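Vamine Table Nook – Set-up Guide
Revised 28 January 2018

Section 5: Lining the nook and laying out your small metal bits

By now you should have the base down and the corner posts standing up at the back. If the posts still wobble, go back to Section 4 and nip up the bolts, then come back and join me. I'll wait! Everything in this section is the fun part, where it stops being a pile of aluminium and starts being somewhere you'd like to sort out a tin of old clips, catches and chains.

You'll need:
The floor sheet (marbled, part 1444)
The wallpaper roll – mine is the Whitcombe damask in pale grey
Paste, a wide soft brush and a clean rag
A sharp knife and a steel rule
Low-tack tape
A scrap of 2000 grit wet-and-dry paper

5.1 The floor sheet

1. Let the sheet lie flat overnight before you cut it. It comes out of the tube with a real curl, and I lost my first one to impatience.
2. Wipe the base over with a damp rag and let it dry.
3. Trim the sheet on the back face, a little at a time. Test it in the nook after every cut.
4. Run the 2000 grit paper along any cut edge until your fingertip doesn't catch on it.
5. Lay the sheet from the back forwards and smooth it with the rag. The pattern is all cloudy swirls, so there's no right way round (I turned mine a couple of times and then left it alone).

Caution: cut away from yourself, and not on top of the floor sheet you've just laid. Ask me how I know.

Note: I went with the cream and tan sheet over the white one. Grey metal shows up nicely against it, and a red bit of plastic jumps straight out at you.

5.2 A first try with one piece

Before you get the paste out, put something small on the floor sheet and see how you like it. Pick a piece that's an awkward shape, with a curve or a tab on it, and move it about a bit. You want to know now if the light bounces in a way that annoys you.

1. Put one piece down near the front.
2. Turn it so you can see any notches or hinge plates side on.
3. Have a look from where you'll be sitting, then from standing height.
4. Slide your lamp along until you can pick out the edges without squinting.

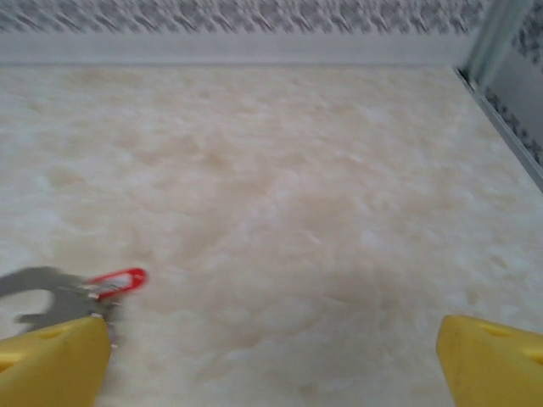
Grey metal piece with its red plastic loop, on the marbled surface.

A loop like that one is handy when you're laying things out, by the way. I turn mine so the plastic faces my good hand and I've got something to get hold of – the flat grey bits can be little devils to lift off a smooth sheet. If yours hasn't got a loop, tie on a bit of coloured thread and you'll get much the same result.

Caution: don't drag metal pieces across the sheet. Lift them. The sheet will put up with a fair bit, but a burr on an old catch will leave a line you'll see every single time you sit down.

5.3 Papering the walls

Right, paste. Set aside an afternoon in decent weather. I did mine in July with the heater going and it was slow, slow, slow.

1. Slide a strip of scrap paper over the floor sheet and tape it down along the edges.
2. Cut the back wall piece first. Leave 40 mm spare at the top and the same at the bottom.
3. Decide where the dark bands will sit before you paste anything. I like a plain strip at the very bottom with the first band a bit above it, but suit yourself.
4. Paste the wall, hang the paper, and brush out from the middle.
5. Cut the left and right walls from the same roll and hold each one up dry against the back wall. Shift it until the bands meet at the corner, then pencil a light mark on the wall.
6. Hang both sides to your marks. Tuck the edges in behind the corner posts with the rule.
7. Trim top and bottom once the paper is dry, with a new blade.
8. Wipe any paste off the posts while it's still wet. They come up lovely and shiny again.

Note: the old Zuluvus paste is fine if you've got some left in the shed, though it goes off quicker than the tub says. Mix small amounts.

If the bands are out by a hair at one corner, leave them. I peeled a side wall off to fix a gap I could barely see and tore the paper, and then had to wait for another roll from Westthorpe.

5.4 Pieces with a chain

Chains want a bit more care than clips do. A fine one will knot itself if you so much as look away, and it's easy to tug on the chain when you meant to pick up the metal it hangs from.

1. Take hold of the metal part, never the chain.
2. Lift it clear and let the chain hang until it stops swinging.
3. Check for twists while it's hanging. Nudge them out with a toothpick.
4. Lower it slowly over the middle of the floor sheet so the end of the chain touches down first.
5. Set the metal part down last, a little to one side.
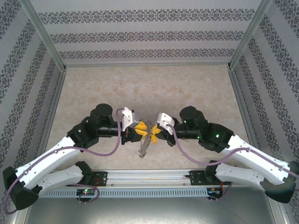

One reader wrote in that fine chain behaves better if you lay a strip of felt down first, and asked whether the felt would mark the marbled sheet. I've had a strip on mine since the winter and there's no mark so far. Use pale felt, don't glue it, and shake it out now and then, as it does collect grit.

Caution: keep oil well away from the paper. If a piece needs a drop on its hinge, do that on newspaper somewhere else and let it drain before it goes back in the nook.

5.5 Cleaning up

1. Put the clips and chains away in separate tins.
2. Brush the floor sheet from back to front with something soft.
3. Dust the papered walls dry. No spray, please.
4. Wipe the posts with the rag.

Tins and labels are in Section 6, along with my cutting list for the lid.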